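Packing small goods: notes for the Allambridge talk
Speaker: Qistina Setiawan. Slot is 15 minutes, questions after.

Start with the number. Hamska sent out 3,000 small parcels last year and 627 came back. Pause there. Most of the returns had nothing wrong with the item. The case had opened on the way, or the lid had a dent in it.

Say who did the work: Prasetyo Purba went through the returns and sorted them by fault. Thank him by name, he is in the second row.

Next, the case itself. Small, flat, rounded corners. People ask why we didn't go for card. Card was cheaper by the 1,000 but it crushed at the corners in the Dubey trial. Don't get drawn into prices, there is a sheet at the back.

Closing the case. Slow down for this part.
Put it flat on the table, long side towards you.
Press at one end first, then the other. Pressing in the middle leaves the ends up.
Run a thumb round the seam. If you feel a step, open it and start again.
Label goes on last, clear of the seam.

Pass the sample cases round now. Ask for them back before the break (we lost four at Doner).

If someone asks about tape: we tried it, customers cut into the lid trying to get it off, we stopped.

Table height. Short point, skip if running late. Packers at the lower bench had sore wrists by three in the afternoon. We raised it and moved the labels to the left-hand side. 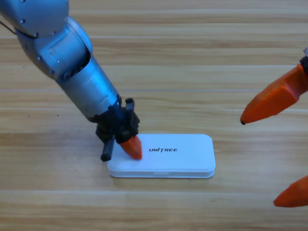

Questions usually start with returns from abroad. We have no figures for those yet, so say so and give them Prasetyo's email. The order form is on the same sheet as the prices. Lights back up before people stand.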